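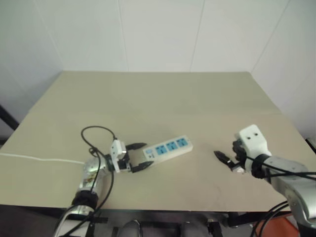 A beige tabletop against a white paneled wall.

The owner of Firkitwood starts talking about bread before I have my coat off. She has run the little bakery at the bottom of Fuscombe for nine years, and she still gets up at two in the morning looking forward to it. I didn't believe that part until I spent a morning with her.

"People think I must hate the alarm," she says. "I love it! The street is dark, the oven is ticking, and I get to see what the dough did while I was asleep."

What the dough did depends mostly on Vitus. Vitus is her rye starter, and she talks about him the way other people talk about a difficult but brilliant uncle. He came with her from her old apartment in a pickle jar, and every loaf of rye the shop has ever sold goes back to him.

"He sulks in August," she says. "It gets hot, he goes sour and runny, and I have to feed him twice as often. Then the first cold night comes and he's wonderful again."

There is a second starter now, a wheat one called Pyo. Pyo is quicker and milder and goes into the white loaves and the buns. I ask which one she would save in a fire and she looks truly pained. "Vitus," she says at last. "But don't print that." (She let me print it.)

I wanted to know how a person gets started, so I asked about her first loaf. She laughs for a good while. It was flat and gray, she says, and so heavy that she used it to hold the back door open. She tried again the next day, and the day after that, and it took 12 loaves to get one she was willing to give to a neighbor.

"I was using cold water in a cold kitchen and then wondering why nothing moved. Put the bowl somewhere warm and leave it alone. Go for a walk. I used to poke it every ten minutes, poor thing."

These days the shop bakes more than 1,000 loaves in a good month, all shaped by hand. She showed me how she does the rye – wet palms, a quick tuck, into the tin – and let me try one. Mine leaned badly to the left. She baked it anyway, and I ate half of it with butter on the bus home, still warm. It was terrific bread, and I take no credit for it.

Next she wants to bring back a caraway loaf that her regulars keep asking for. She has been testing it in the evenings and isn't happy with the crust yet.

"Too pale," she says. "It needs a hotter oven at the start. Come back in a few weeks and I'll give you one that doesn't lean."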